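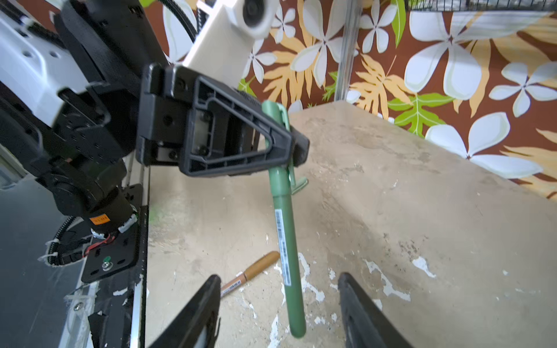
Karagiannis to extend refill marker scheme to all Modcombe schools and offices

Returnable barrels, replaceable nibs and a single ink cartridge size will be offered from October

CLETBRIDGE – Karagiannis, the stationery supply and refilling business, has confirmed that its refill marker scheme will be opened to every school, library and public office in the Modcombe area from October. The scheme has been running at 15 sites since the spring. Under it, customers keep the barrel and cap of each marker and replace only the ink cartridge and the nib.

The extended scheme will be run from the company's existing works at Porellow, on the edge of Cletbridge, where a second filling line has been installed. The line fills, seals and weighs cartridges in batches of 1,000. Each batch is made up in one colour, and the line is flushed with water between colours.

Product range

The Porellow range consists of water-based markers for paper and card, and alcohol-based markers for whiteboards. Both types share the same barrel. The cartridges do not fit each other's nib holders, so a whiteboard cartridge cannot be fitted to a paper marker by mistake. Permanent markers are not included. Karagiannis will continue to sell these as sealed units and will review the position when suitable seals have been tested.

Nibs are supplied in two shapes, bullet and chisel. The bullet nib gives a line width of 2 mm. Both shapes are made from bonded polyester fibre and can be removed with the plastic tool supplied with each order. No other tool is needed and the barrel does not have to be unscrewed to change a nib.

The barrel is moulded in polypropylene with a wall thick enough to stand repeated opening. The cap has an inner liner which closes over the nib holder before the outer part of the cap meets the barrel. In tests carried out at Porellow, whiteboard markers left capped and lying flat for 207 days wrote at full strength within one stroke. Markers stored with the nib pointing upwards for the same period needed several strokes before the line was even. The company therefore advises that all markers be stored flat or with the nib pointing down.

How the scheme works

Each site taking part receives a starter case containing markers, spare nibs, cartridges and a collection tray for used parts. Cartridges are reordered by colour and type. Used cartridges and nibs are placed in the tray and collected when the next order is delivered. There is no separate charge for collection where an order is delivered at the same time. Sites that want a collection without an order can book one at the standard delivery rate.

On return to Porellow, used cartridges are sorted by type, opened and drained. The fibre core is removed and sent for disposal. The outer tube is washed, dried and checked for cracks before being refilled. Tubes that fail the check are ground and sold for moulding. Nibs are not reused. Karagiannis has looked at washing them but found that the fibres at the tip spread after the first period of use and that the line width could no longer be held within tolerance.

Barrels and caps that have been damaged may be placed in the same tray. They are replaced at cost price on the next order.

Results from the first sites

The first sites comprised primary and secondary schools, a branch library and council offices. Orders for replacement cartridges were steady through the summer term and fell during the holiday, as expected. The most common reason for a marker being returned was a lost cap. Caps are now sold separately in bags of mixed colours.

A fault was also found in early whiteboard cartridges. The foil seal at the rear of the tube lifted in warm storage, which allowed the ink to dry out before use. The seal has been changed to a heat-bonded disc and all stock of the earlier pattern has been withdrawn. Sites still holding cartridges with a foil seal should place them in the collection tray, unused, and they will be replaced free of charge.

Several sites asked for clearer marking of ink type. From October the words PAPER or BOARD will be moulded into the end of each nib holder as well as printed on the cartridge. The printed wording on its own was found to wear off with handling.

Storage and safety

Alcohol-based cartridges should be kept in their outer carton, away from heaters and direct sun. They must not be stored in boiler rooms or in vehicles during hot weather. Water-based cartridges should be protected from frost. A frozen cartridge may be used once it has thawed fully, but the first strokes may be pale.

Safety data sheets for both inks are supplied with each starter case and can be requested from the Porellow works. The nib tool and spare nibs are small parts and should be kept out of the reach of young children. Refilling in schools should be done by a member of staff.

Ordering

Orders for starter cases will be accepted from September for delivery in October. Sites already in the scheme do not need a new case and will be moved to the new cartridge pattern with their next order. The new cartridges fit all barrels supplied to date.

Sites outside the Modcombe area may buy markers and refills by post, but collection of used parts is not yet offered to them. Karagiannis intends to decide on a wider collection area once the second line has completed a full school year in service.

Notes to editors

Karagiannis supplies stationery, inks and classroom materials to schools, offices and libraries. Its head office is in Cletbridge and its filling and washing works are at Porellow.

Sample markers and cut-away cartridges are available for review on request to the Karagiannis press office, Cletbridge.

Ends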